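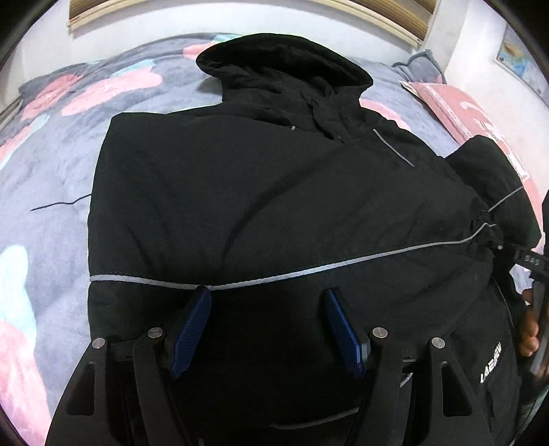
Re: [gripper-care] pads wearing unevenly on the hand-held units

Hi all, hi Vanderleia,

Vanderleia Batista wrote:
> Our second unit has started dropping thin cloth. Left pad looks
> polished at the tip, right one still has its texture. Do you
> swap both or just the bad one? And has anybody found a good
> interval? We're at 3,000 closes on this set.

Swap both, always! I tried mixing an old pad with a new one on the Lomlow unit and the fabric crept toward the worn side on every pinch. Drove me up the wall for a whole afternoon.

Before you order pads, though, check the linkage. Close the fingers slowly by hand and watch whether the tips meet square. Mine didn't, and the cause was one screw on the left arm that had backed out 2 turns. I snugged it up, put a dab of the removable threadlocker on it, and the grip came back so nicely that I went around the house picking up socks.

What I do now, every 6 sessions:
- wipe the pads with a damp cloth, let them dry, pick lint out of the grooves
- go over the linkage screws with the short driver (finger tight plus a nudge, please don't crank them)
- pinch a padded jacket sleeve, then a T-shirt, and lift each one

The jacket is a great test, by the way. Slippery shell, lots of bulk, and any twist in the fingers shows up right away.

The shortest set I've logged went 969 closes before it slipped, and that was all zippers and Velcro. Trellell still had pads in stock in January.

Kiprono Ogola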